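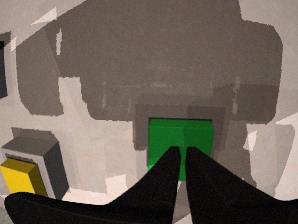 Computer rendering: green block, with a yellow block farther left.

Kutdale Ropeworks Museum
Minutes of the Board Meeting
Feb 2, 2024
Held in the upstairs room, Kutdale Public Library

Present: The chair, vice chair, secretary, finance officer, building lead and collections lead. The project architect from Kandasamy attended for items 3 and 4. A representative of the town planning office attended for item 4 only.

Apologies: The schools lead sent a written report, taken under item 7.

1. Minutes of the January meeting

The minutes were approved with one correction. Under "Roof," the word "replaced" should read "repaired." The slates on the north slope were lifted and put back. Only the broken ones were replaced, using slates saved from the old tar shed.

2. Matters arising

The fence along the river path has been moved back as the town asked. The path is open again.

The letter to the railroad about the old siding was sent. No reply yet. The secretary will call their property office.

The missing key to the engine house has not been found and the lock has been changed. New keys are with the chair and the building lead. Anyone else who needs one should ask the building lead and sign for it.

3. Building works

The architect went through the written report, which had been sent out ahead of the meeting.

Ropewalk. The long shed is 400 feet from end to end and work is going on from the river end. The frame posts on the west side are sound down to the sills. On the east side the sills have rotted where the ground was built up against them, mostly behind the old loading door. The contractor wants to dig out the full length of that side before the new sills go in. The architect supports this. The cost is covered by the money set aside for ground works and no vote was needed.

Floor. There was a long discussion about the floor of the ropewalk. The earlier plan was to lay new boards throughout. The building lead asked that the worn track down the middle, where the ropemakers walked, be left as it is and visitors kept to one side. The architect said this could be done with a raised walkway, but the walkway would need a ramp at the street end and would narrow the space by the windows. The finance officer asked which was cheaper. The architect did not have a firm price. Agreed to get a price for both before deciding.

Engine house. The date stone over the door has been cleaned and reads 1868. The board had used a later date in its leaflets, taken from the town directory. The leaflets will be corrected at the next printing. The old ones can be used up.

Chimney. The scaffold comes down once the lime mortar at the top has been signed off. Frost has held this up. The contractor will not work on it again until the nights are warmer, and the board accepted this.

Heating. Kandasamy recommends heating only the office, the store and the small gallery. The ropewalk would stay unheated, as it was when it was in use. One member was concerned about winter visitors. It was noted that the museum will most likely be closed or on short hours in the coldest months. Recommendation accepted.

Action: architect to send prices for both floor plans.
Action: secretary to correct the leaflet text.

4. Parking and access

The planning office has looked at the drawing for the parking lot on the Wolanis side. It allows for 70 cars. The office is content with the number but does not like the exit onto the bridge road, where drivers turning left would have a poor view uphill. It suggested using the old cart entrance as the way out and making the lot one way.

The architect said the cart entrance is wide enough for cars but not for buses. Buses would have to drop passengers on the street and park elsewhere. The planning office thought the lot behind the fire station might be used for this and will ask.

The board asked whether the gateposts at the cart entrance would have to go. The planning office said no, provided the gates themselves are taken off or fixed open. Agreed to fix them open.

A revised drawing is to go to the town before the next hearing.

Action: architect to revise the drawing.
Action: planning office to ask about bus parking.

The architect and the planning office representative left the meeting after this item.

5. Finance

The finance officer reported that the second payment of the Flondusmont grant has arrived. The grant can be spent only on the building and the permanent displays. It cannot be used for wages, printing or the opening.

The town's share is paid in arrears against invoices. The January invoices went in late because one was made out to the wrong name and had to be sent back. The contractor has been told again that all invoices must be addressed to the museum and not to the town.

A gift of $4,000 was received from the estate of a former employee of the ropeworks. The family has asked that it go toward something visitors can see. The collections lead proposed spending it on repair of the hemp hackling bench. Moved, seconded and carried.

The insurance renewal is due. The insurer wants a visit before quoting because the building will change from a construction site to a public building during the policy year. The finance officer will arrange this.

6. Collections

The rope-laying carriage has come back from the conservator and is in the store under a sheet. It should not be moved until the ropewalk floor is settled.

Sorting of the office papers continues. The wage books are in fair condition. The order books have water damage along the bottom edge and some pages are stuck together. These should be left alone for now. The collections lead will ask the state archive for advice.

Two offers of objects were considered. A ship model was declined, having no link to the works. A set of splicing tools used at the works was accepted.

Labels. A draft of the labels for the small gallery was passed around. General feeling was that they are too long. The draft also uses "line," "cord" and "rope" as if they were the same thing. To be cut and brought back.

Action: collections lead to contact the state archive and shorten the labels.

7. Schools report

The written report was received. Teachers at the Kutdale elementary school would like visits to begin in the fall. They asked for an indoor place for children to eat lunch and somewhere to leave coats. The tar shed was suggested. The building lead said it has no heat and the door does not close properly. Left open.

8. Other business

The sign on the bridge road has fallen over again. The building lead will set it in concrete.

The library will need the upstairs room back earlier in the evening from now on. Meetings will start half an hour sooner.

9. Next meeting

Same place. The secretary will send out the date once the floor prices are in.

Minutes taken by the secretary.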